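4.2 Drying time and the optimism of users

The wiping literature is small and, for the most part, sure of itself. Nanov treats a surface as dry when it passes the tissue test. Morent prefers the stopwatch. Obradović, whose 3,390 survey responses remain the largest collection of opinions on kitchen moisture we know of, simply asked people whether their counters were dry and wrote down what they said. The answer was nearly always yes.

We asked a narrower question. Given a surface that its owner has declared dry, how long does the owner wait before putting something on it that should not get wet? Participants kept a diary through August and recorded each case of regret, a term we left undefined on the advice of Renata Carrasco, who pointed out that they would know it when it happened. They did. Cookbooks came first, followed by mail and then by bread.

The diaries agree with Morent on one point: waiting helps. They disagree on nearly everything else. Morent's model assumes that a person who sees droplets will wipe them. Our participants saw droplets, noted them in the diary with real care, and went to find a snack. Dark matte finishes drew the most complaints, although several people had chosen them for hiding dirt and were reluctant to say anything bad about them in writing. Light finishes drew few complaints and a good deal of ruined mail – a pattern we take up again in Section 5.

Part of the trouble is the word "dry" itself. We use "beaded" for standing droplets of any size and "filmed" for a thin, even layer (Figure 3). Anura, the scoring sheet used in our pilot, had a third category, "damp-ish," which two raters applied to everything and which has been retired.
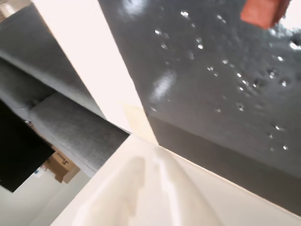

Figure 3. Beaded water on a dark gray, matte-looking surface.

Agreement between raters improved once the sheet was shortened. It improved again when we stopped scoring before lunch. Diary entries that mentioned a sponge were coded separately, as the sponge was often the source of the water.

2 Shares
3 Comments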